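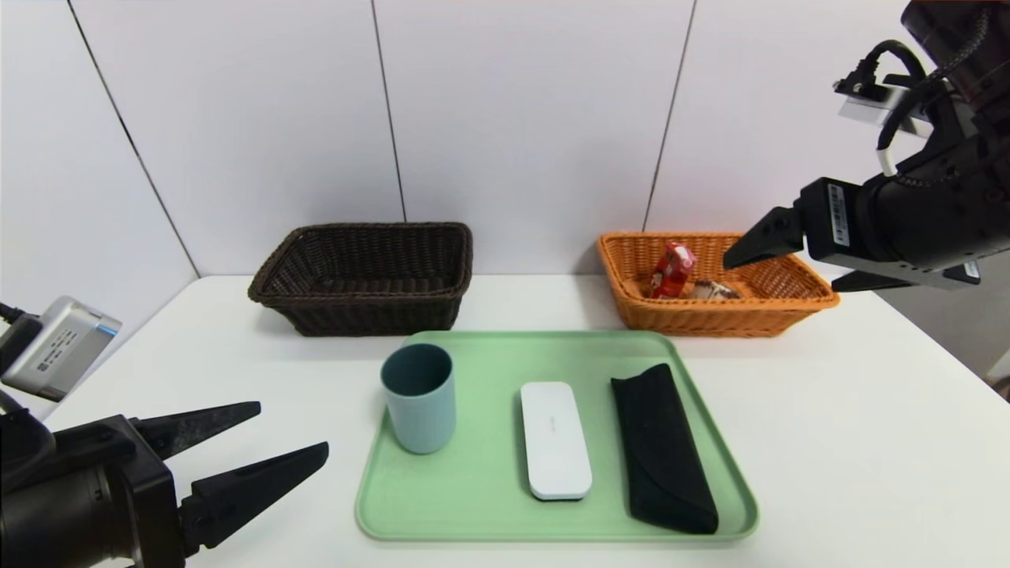 January 2019 — workshop notebook, campaign archive

Started on the Handavska boxes. Sixty leaflets from the last mayoral race, most of them folded in quarters, flattened overnight under the big atlases. Scans at the higher setting, the low one loses the small print where the printer and sponsor are named, and that's the bit we want.

Firdevs did the first pass on the speech tapes. Eight tapes, side B blank on three. Sound okay apart from the Condunstead rally, where the PA hum sits right on top of her voice. Tried the notch filter, helps a little. Leave the raw file alone!! Filtered copy goes in the second folder with _f on the name.

Coding sheet. Still arguing about "promise" versus "pledge". Ingeborg wants one code, Rosângela wants two. I coded the Hirnau speech both ways and the difference is small except in the housing section, where she says she "will look at" rents. Is that a promise? Put it down as 8 (vague commitment) for now. Everyone please do the same until we've settled it, otherwise the agreement scores are meaningless.

Emerson found the ward map from before the boundary change. The two river wards were one then, so the turnout table I made in the fall is wrong for that row. Redo. Also the party treasurer's name is spelled two ways in the minutes, check agianst the candidate filing before it goes in the index.

Zuleica phoned Nogueira's old campaign office. They have the canvass cards but want a letter first, on headed paper. Drafted, needs Ingeborg's signature. They won't let the cards leave the building so somebody has to go there with the portable scanner — battery is poor, bring the cable.

Scanner glass: streak down the left side again from leaflet 41 on. Cleaned it, rescanned those. Old files deleted, sheet updated.

To do
— split tape 5, it's two meetings run together
— ask Firdevs who the second heckler is, she thinks a councilman
— leaflet with the torn corner, date missing, try the newspaper ads
— turnout table, river wards
— interview consent forms have to be back by March, chase the last ones

Backup ran to the second drive, no erors.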